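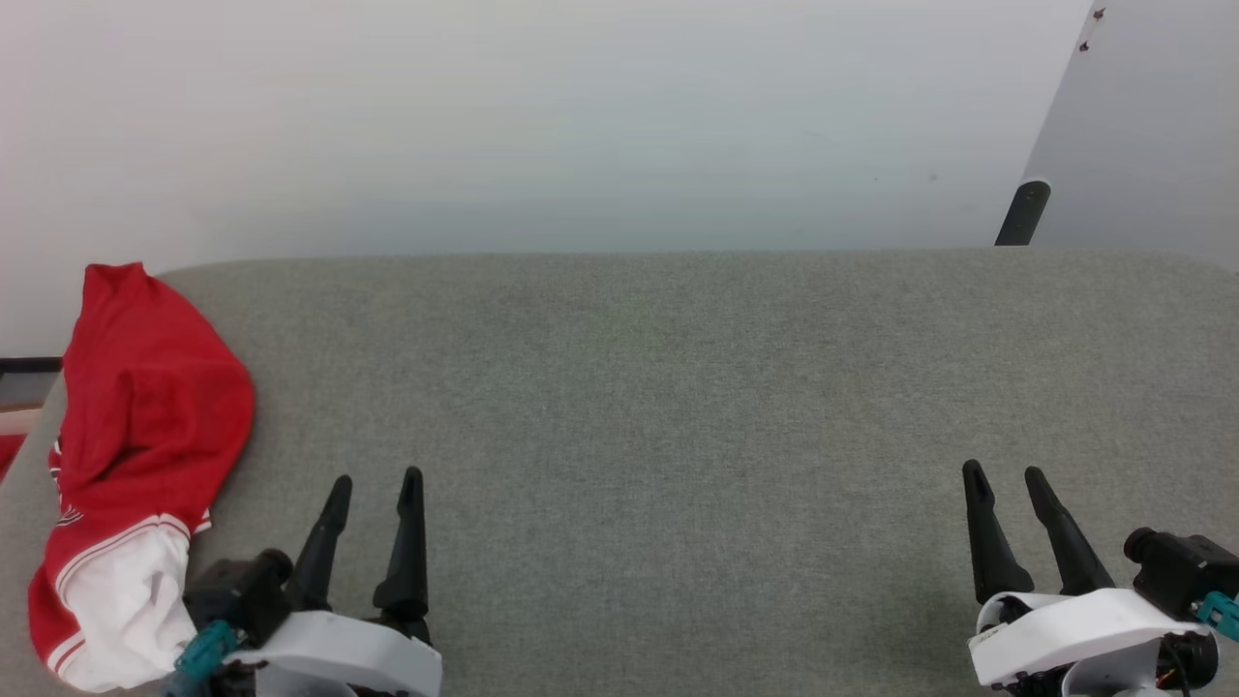
## Re: Red and white jacket, and the grey seat

On 02/10/2018 Geum-ok Ra wrote:

> Hello all,
>
> I am sorting the club tops for Polirley before the shelves go back up and I've got as far as the coats and jackets. Two questions.
>
> 1. Does anyone know how the red ones with white sleeves should be washed? The label has gone from mine and I don't want the sleeves coming out pink. The trim is striped, red and white, and I'm more worried about that than the rest.
>
> 2. Is it all right to leave things on the grey upholstered seat while we sort? Shearer said it marks easily.
>
> I have 40 hangers and could use more.
>
> Geum-ok

Geum-ok, everyone,

On the washing first. I have done a fair few of these for the Plondum side and the red does run, mostly in the first two or three washes. Cold water, inside out, on its own or with other reds. Do up any zip or poppers before it goes in. Don't leave it sitting in the drum afterwards. If a sleeve has already gone pink, wash it again straight away and keep it out of the tumble dryer, as the heat seems to fix the colour.

The striped trim has never given me trouble on a cold wash. The print is the weak point. Iron from the back or put a tea towel over it. Mine cracked because I was in a hurry.

Please don't leave them bunched up on the seat overnight. The one in the picture is in a proper heap, with one white sleeve hanging down, and creases like that take some getting out of the thicker ones. Over the back of a chair is fine if you have run out of hangers.

As for the seat, Shearer is thinking of the old one, which was a pale cream and showed everything. The grey has a speckle in it and is a good deal more forgiving. Clean, dry clothes can go on it all day. I wouldn't put anything damp on it, and certainly not a damp red jacket next to grey fabric. If it does get marked, blot it with a cloth and plain water — no spray cleaner please, it left a ring on the last one.

Hangers: there is a bag of them in the Kistetti cupboard, bottom shelf, behind the bunting. They are the wide sort, so the shoulders won't go into points. Take what you need and put your initials on the sheet.

Could whoever has the box list check line 842 against what is in the box? It says "jackets, red, adult" but I only found children's sizes in there in March. The adult ones may have gone in with 831.

I can take a bag of washing home if someone leaves it by the door, reds only.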